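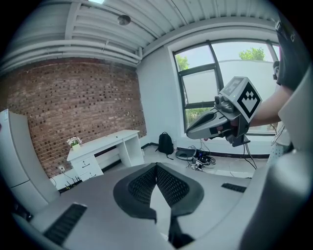

A brick wall, a big window, and my first summer in Plestgate

I wanted to write about this room for a long time, but I always waited until it would be finished. Now I understand it will never be finished, so I write it today, June 11, 2021, with a cup of tea and with the window open.

When I came to see the place, I decided for it in five minutes, and the reason was the brick. It is a red-brown wall, and the bricks do not all have the same color. Some of them are much darker, without any order. Edeltraud Leitner, who had the room before me, told me that she once wanted to paint it white like the other wall. She even bought the paint. I am very thankful that she was too busy.

The second thing I liked was the window. It is large, with dark gray frames, and it is divided into panes. Behind it there is a pale wall, and over this wall you see the tops of the trees. In the lower panes there is only green. In my old apartment I looked at a parking lot for six years, so maybe other people do not understand how much I enjoy this.

About the ceiling

Most of my visitors look up first. The ceiling is corrugated metal, painted in a pale gray, and there are white pipes running along one side. My mother asked me on the phone when the workers will come to close it. I told her that it stays so. She was quiet for a moment and then asked about the weather.

I also had doubts. Metal makes a room loud, and in the first week I heard every spoon that I put down. Hamisi Mutiso lent me two thick wool blankets to hang on the plain wall for a test, and they helped a lot, but they looked terrible. Later I bought a heavy rug for 59 dollars and put a bookshelf full of books in the corner. It is still not a quiet room – but now I can talk on the phone without hearing my own voice come back.

How to clean old brick

I made one mistake here and I want to tell it. I washed a small part of the wall with a wet sponge and dish soap. After it dried, there was a white shadow on the bricks, and I thought I had ruined them. Kusum Bhardwaj, who restores old houses, told me to leave the water away and take a soft brush. So I brushed from the top to the bottom, very slowly, and used the vacuum cleaner after. It took me two evenings. The white shadow went away almost completely after I brushed it dry several times.

I did not put any sealer on it. I asked for a price and it was 400 dollars with the work, and I prefer to spend this money on a good chair.

What I still want to do

The window needs something against the afternoon sun. I do not like heavy curtains, they would hide the frames. I am thinking about simple roller blinds in a light gray, one for each part, but I must measure again as my first numbers did not agree with my second numbers.

I also want a long, narrow table under the window, where I can put plants and write letters. Kusum says oak, I say pine, and my bank account also says pine. If I find a used one before August, I will show it here.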